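Timeout notebook, October 2019

Picked up where I left off in April, meaning I spent the morning working out what April me meant by "flag2". It marks timeouts called by the serving team, which are useless for our question and which April me had left in. Removed.

The question, for anyone reading over my shoulder: when a volleyball coach calls timeout to break up a server's run, does the run end any sooner than it would have anyway? Every coach says yes. Every coach also calls the timeout after three or four bad rallies in a row, when things were due to get better with or without a chat and a sip of water.

Data as it stands: 166 matches from the Dobre league sheets, 924 receiving-team timeouts after the flag2 purge. 130 of those have no running score attached, only a scrawl, so they go in the side file. Ileana Olteanu thinks she can rebuild some of them from the rotation order. I wished her luck and meant it.

First pass, the naive one. Compare the rally just before the timeout with the rally just after. The receiving team wins hugely more often after. Of course it does. The rally before was nearly always a lost one, that being why the coach stood up. I have now drawn this plot twice in two years and been pleased with it both times for a good ten minutes.

Second pass. Matched each timeout to a spot in another set with the same run length, same score gap within two points, same side serving, and no timeout called. Most of the effect goes away. What is left is small, points the right way, and leans heavily on two clubs, Wodov and Dirkow, who both call time absurdly early. Dropped Wodov: still there, barely. Dropped both: gone. Do not tell Wodov.

Ran the Lamport script for the intervals, 2000 resamples. It came back suspiciously fast and suspiciously narrow. Checked the code. It was resampling single rallies, as if each one had wandered in off the street. Changed it to draw whole matches. Slower, wider, and zero is now comfortably inside.

To do: server identity (a strong server has long runs and attracts timeouts, so the matching is still leaky), technical timeouts as a comparison group, rename flag2.

Note for Ileana on the resampling, as she asked why it matters. Rallies in a match belong to one sequence, same players, same gym, same mood, and shuffling them one by one throws that away. Think of a long strand of round wooden beads coiled up in a cardboard box. The loops lie over each other and it looks like a heap you could take a handful from, but pull on one bead and its neighbors come along. Matches are strands. We draw strands. I have written this at the top of the script as well, in capitals.
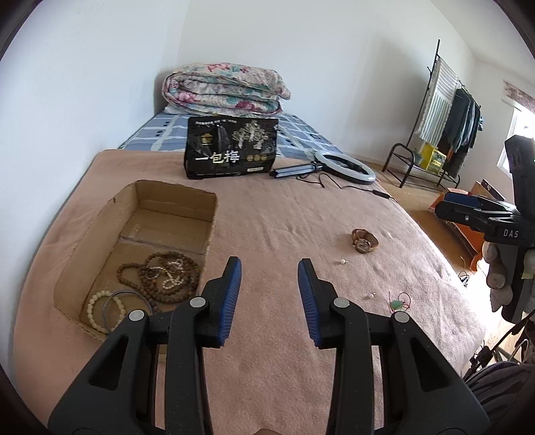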